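Reports > Site visits > Ukberg returns hall

We use cookies to remember your settings. By staying on this site you accept this. OK / More

Ukberg returns hall, open day, 2018-09-15

Typed up on the bus, mostly from a notebook that got coffee on it. Will fix later.

Got there late. Wrong gate, then the right gate, then a sign-in sheet and a visitor vest two sizes too big. Group already halfway down the hall so I missed the welcome talk and the history of the company. Somebody gave me the handout. 417 people on site, of which 44 work in the returns hall, which was the part I came for.

What returns does: stuff comes back. From shops mostly, some from vending routes, some from canteens. Bottles, cups, trays, part-used cases. It all has to be sorted by hand before anything else can happen to it. Full or empty, sealed or opened, which product, which bin. Long benches, people standing, rubber mats under the feet. Loud near the dock, OK further in. Radio on, and apparently a long-running fight over who picks the station.

Shift lead for the visit was Damián Xolalpa. Fast talker, good at it, I got maybe half down. He started on the benches himself, then moved to the line they call Potus (no idea why, asked twice, got two different answers). Potus is the old part. Conveyor, scale, a reject gate. That took over the weighing years ago and the people who used to weigh now do checking. His view is that the weighing job was awful and that no one has asked for it back. A woman at the next bench heard this and said the weighing job came with a chair. So.

The new part is the trial cell. Project name Matari. Small, two arms on a white board with walls round it, nothing like the big yellow things I had in my head from car plants. Picking up bottles and sorting into a bin is the whole idea for now. The plan on the wall said trial running since January, decision on a second cell still open.

We stood and watched for a while. It's slower than the benches, everyone says so including the people who want it. Point is it does the dull part of the night shift, the part where people get sore wrists and start making mistakes.

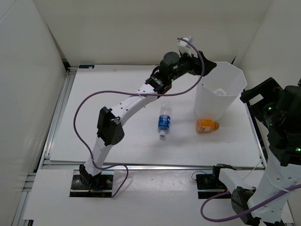 Tuhiwai thought the speed was the wrong thing to be looking at: "Ask me who gets called over when it stops. Me. I'm on my own bench, I've got my own count to make, and I walk across and clear it and walk back, and my count doesn't know I was gone."

That came up again and again, in different words. The hall runs on counts. Screen at the end of each bench, big number. The day's number on the board was 1,851 when we came past and people do look at it, you can see them look. If the cell needs a hand, the person who helps it loses time on their own bench. Damián didn't argue. Said they changed it in the spring so that a call to the cell gets logged and taken off the target, but you have to remember to log it, and on a busy shift who does. He wants it automatic. IT has it on a list.

Training next. 8 people have done the course so far, two days, one in a room and one at the cell. You learn to stop it, clear it, restart it, and how to tell it that a thing it picked was wrong. Pay goes up one step after the course. I asked if anyone could sign up and the answer was yes, in order of how long you've been there. A younger guy behind me made a noise at that. He's been in the hall under a year and reckons he'll be waiting a long while.

Some things people told me had changed for them, in no order:

- Less bending. Bins used to be on the floor, they had to come up to table height for the cell, and then everyone wanted theirs raised too. Got them. Best thing to come out of the whole project accoring to three seperate people, and it has nothing to do with robots.
- Fewer people on nights. No layoffs, they moved to days. But nights paid more, and a couple of them are still sour about the money. Fair enough I think.
- Breaks. The cell doesn't take one so for the first few weeks neither did whoever was minding it. Sorted now, there's a swap list.
- Talking. Two people used to work facing each other where the cell is. Now there's one person over there on nights and it gets lonely. I hadn't thought of that one at all.

Then back to the cell for the close-up part. They had a screen with the view from the arm, so you see what it sees when it goes in on something. Clear plastic is the hard stuff. See-through item, see-through container, white board, pale walls. A person just feels for it. Damián says half of the calls at night are for clear things, and that the bench people knew this on day one and told the installers so and it took a month for that to reach anybody who could do something with it. Now the bench people sit in on the Thursd— on the weekly call. Two of them, rotating. 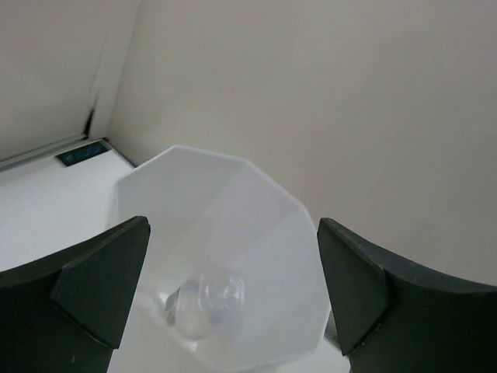 Gripper view, Matari cell: clear piece at the bottom of the cup.

Question time was short. Somebody from another plant wanted the payback in years and got a polite nothing. Somebody else asked what happens to the 44 if the second cell goes ahead. Answer from the office side: no jobs go, people who leave may not all be replaced. I wrote that down word for word as it's the kind of sentence you want to have later. Quiet for a bit after it. Then a question about parking.

My own take, for what its worth. The cell is fine. It does a small thing slowly. Most of what has changed for people is round the edges of it: the counts, the night pay, who gets the course, the height of the bins. If our place goes for something like this I'd want the logging fixed before the thing is even plugged in, and I'd want a bench person in the room when it's being picked out. Also raise the bins now, why wait.

Lunch was soup and rolls in the canteen, decent. Didn't get to see the wash line, ran out of time, if anybody went on the afternoon tour send me your notes and I'll add them in. Still need to check the pay step with Damián, I have it down as one but the handwriting is bad.

Contact the editors | © 2018 Site Visits | Back to top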